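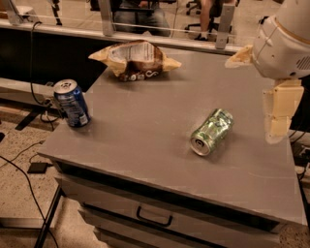 8/14/23

Finished the Buzatu puzzle!! All 2,602 pieces, and not a single one missing, which after the last one (never again, secondhand box) felt like a small miracle. The sky took forever. I sorted it by shape in the end, 15 little piles on the rug, and then it went so fast I forgot to eat dinner – chips and a soda at 8 and straight back to the harbor wall.

I love the boats most. There's a tiny red one behind the lighthouse that I swear isn't on the box lid, and I found it by accident while hunting for an edge piece. My knees are wrecked and I don't care!

Now I can't decide whether to glue it or break it up. Leaning toward glue. It would look so good in the hallway, if I can get it off the floor in one piece.

Next up is the Wamach one with the owls. I was saving it for December but there's no way I'll last that long.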